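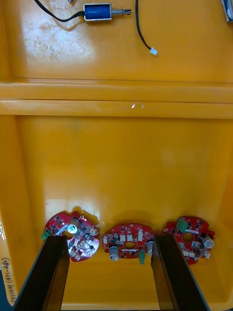
4. Tray sorting (bench jobs)

Read section 3 first. Arm must be homed and the stop button within reach.

What this chapter covers: picking small parts out of a divided tray and putting them in a bin or fixture. Boards, solenoids, that sort of thing. Can the arm do the whole job alone? Not yet. It does the boring middle part. You do the start and the end.

4.1 Before you start

1. Power off. Fit the flat fingers (the Stilden set, black). Tighten both screws by hand, then a quarter turn with the key.
2. Plug the base into a 230 V outlet. No extension cords.
3. Clamp the tray. If it slides, every pick after that is off.
4. Wipe the tray. Glossy plastic throws glare at the wrist camera and the software may read a bright spot as a part.
5. Turn off any lamp directly over the bench.

NOTE: Scuffed trays are fine. Teach the background again after swapping one (menu 9, Background).

4.2 Teaching a part

1. Put one part in the tray, on its own, flat.
2. Open Relletport on the bench PC. Choose New Part.
3. Jog the wrist down until the part is sharp on screen.
4. Draw the outline. Round boards with notches: trace the real edge, don't use the circle tool. The circle tool puts the grip point out in the air.
5. Mark the no-touch zones. Capacitors, terminal blocks, pin headers, anything tall.
6. Set the grip on bare board edge, 2 points, opposite each other.
7. Save. Run Test Pick at slow speed.

CAUTION: Do not grip a board by its capacitors. They bend, the joint cracks, and you wont see it until the board fails later.

4.3 Running a batch

1. Lay the boards in the lower compartment with a gap between them. A finger has to fit in the gap.
2. Keep wired parts in the upper one. See 4.4.
3. Press Start. Stay for the first few picks.
4. Amber light = arm is unsure. Look at the screen, tap the right part or tap Skip.
5. Red light = stopped. Clear the tray, re-home, start again.

Retries are set to 2 per part. Don't raise it. More tries just pushes the part into the wall.

4.4 Parts with wires

Still the weak spot. A solenoid with its cable attached is easy for a person and hard for the arm. Cable moves, outline changes, the fingers catch a loop. Same goes for loose leads with a connector on the end.

- Grip on the metal frame only. Never the plunger or the spring.
- Cable over the tray edge will drag. Bring it inside or pick that part by hand.
- Plugging in connectors: by hand. The Trirasier software has a menu item for it but it is marked trial, leave it off.

4.5 What about home use?

We get asked a lot. Same arm, same fingers, kitchen drawer or laundry. Short answer no. The Kuipers base is made for a fixed bench and a clamped tray. A drawer full of mixed stuff gives too many amber stops to be worth it. Socks are worse than cables.

4.6 Shutting down

1. Press Park. Wait for the click.
2. Power off at the base.
3. Check finger pads for grit, wipe dry.
4. Take out anything skipped and sort it by hand. Log the skips, teh part list gets better if you do.

WARNING: Never reach into the tray while the light is green or amber. Stop first.

Revised February 11, 2025. Replaces the December sheet.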